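Home
About
Archive
Robots
Subscribe

The demo went fine, and I'm still not sold

Wed 16 March

I said in August that I'd give the Flemwood robotics club one school year before I complained about it in public. I've lasted most of one. My kid is in it, I drive the carpool, and I sit in on more sessions than a parent should, so I have opinions.

The club changed direction this year. It used to build little wheeled things that pushed foam blocks around a mat and entered the regional meet every spring. I have a soft spot for that kind of club because I was in one in 1986, when our whole robot was a turtle with a pen in its belly and it drew bad circles. Now the students collect demonstrations. They hold a pair of grippers, do some ordinary chore with them, and the recordings go into training a model that is supposed to do the chore later on a robot arm. The project is called Lasteck. The arm is supposed to come at the end of the year. The end of the year keeps moving.

My first problem is that most of the work is repetition. The students picked household jobs: putting things away, opening drawers, reaching for stuff in and near a bathtub. As of last week the shared spreadsheet had 2726 recorded attempts in it, and 2541 of those were marked usable. I asked what made the other ones unusable and got three different answers from three kids. One said the hands went out of view. One said the person moved too fast. One said you just kind of know. That last answer bothers me. If the kids who are labeling the data can't agree on what a bad one is, then I don't know what the usable number means, and I doubt the model will either.

My second problem is the software. The club uses a package called Trokex to line everything up, and it does so much on its own that the students treat it like a vending machine. You put the recordings in and a chart comes out. When the chart looked wrong in January it took two full sessions to find out that one gripper had been set up with the other one's settings. I'll admit those were the two best sessions of the year. Everybody was on the floor arguing, there was a whiteboard full of arrows, and a ninth grader who hadn't said much since the fall was the one who found it. I would trade ten nice charts for another mistake like that.

Then there's the money. It costs 180 dollars per student, which is more than the old club did, and I haven't seen a clear list of where it goes. I asked. I was told a list was coming.

To be fair to them, here is what I think is good. The kids have gotten careful with their hands. They line up, stop, and open the fingers before they go in for anything, and when they rush they throw the attempt out themselves without being told. They've learned to write down what they did. My own kid, who would not keep a reading log for love or money, keeps a lab notebook now and gets mad if I move it.

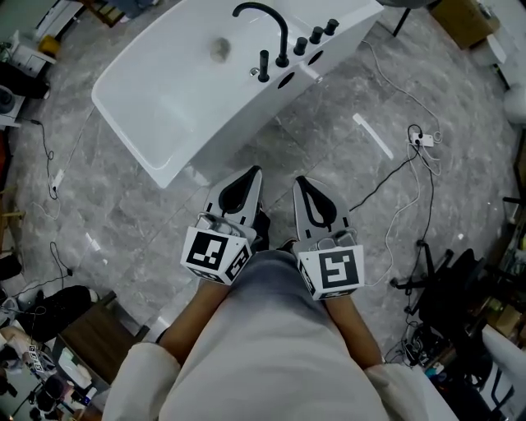 I also think they picked a harder job than they know. A tub is slick and shiny and has a faucet you can run into, and the model has to figure all that out from people's hands. When I say this to the students they tell me more attempts will fix it. Maybe so. I've heard "more will fix it" about a lot of things, and I'd like to see one small chore done by a machine before they start on the next batch.

The other club in our area, over at Damgaard, stayed with wheels and blocks. I went to watch them one Saturday. Their robot got stuck on the edge of the mat twice and a kid fixed it with tape. The whole thing took a minute and she knew exactly why it worked. I keep thinking about that on the drive home from ours.

So we're staying in through the end of the year. I've asked for two things: a written rule for what counts as a usable attempt, and one evening where they try the trained model on something, anything, even if it flops in front of all the parents. I got a yes on the first one. On the second I got "we'll see," and I wrote the date of that down in the back of my kid's notebook, with permission.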